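**Re: Mapping 30 years of lake ice-out dates – paper, wool, or just a chart?**

**tudow_marge**
Hi all! I've finally got the ice-out dates for Lake Tudow typed into a spreadsheet, 30 winters' worth, copied from the logbook at the Gridevari boathouse (whoever kept it in the early years had lovely handwriting and a terrible pen). I want to turn them into something people can pick up and look at for the library display in May. My first thought was a strip of folded paper for each year, with the length set by the number of days of ice, all standing side by side like a little fence. Has anyone built something like this? I worry the strips will lean.

**Apostolos Vlachopoulos**
What a nice project, Marge. They will lean, I'm afraid, unless you use a heavier card. I did river levels for Arkden with ordinary printer paper and by the second afternoon it looked like a field after a hailstorm. Go for a stiff card and score the folds with an empty ballpoint before you bend anything. Mine were 2 cm wide, and I'd go wider if I did it again.

**felt_and_figures**
I'm going to be the grump and ask whether length is the right thing to show. You said ice-out dates, and days of ice needs a freeze-up date too. Does the logbook have both? If it only has the spring date, the strip should run from some fixed day, say January 1, and the label has to say so.

**tudow_marge**
Oh, that's a fair point, and I've been muddling the two in my head all week. Freeze-up is missing for 14 of the years. So it'll have to be spring dates only. Thank you!

**onishi_dan**
I'd still use what freeze-up dates you have – maybe a second color on the back of those strips? Leaving them out seems a shame when somebody stood out there in the cold to write them down.

**felt_and_figures**
I really wouldn't, Dan. Half the strips with a back and half without, and visitors will read the blank ones as years with no ice. Put the freeze-up dates in a binder beside it.

**onishi_dan**
We'll have to disagree on that one, friend. A gray back with "no record" printed on it would do fine, and people in a library can read.

**Apostolos Vlachopoulos**
You're both welcome at my kitchen table any time. Marge, whichever way you go, make a trial of five strips first and leave them standing overnight. And post a photo when it's up, please!

**onishi_dan**
Will do the same with mine once I start it. 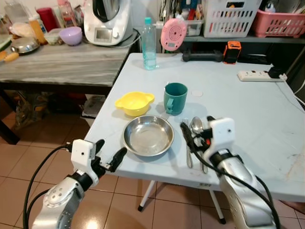 *Steel bowl and utensils on the folding table*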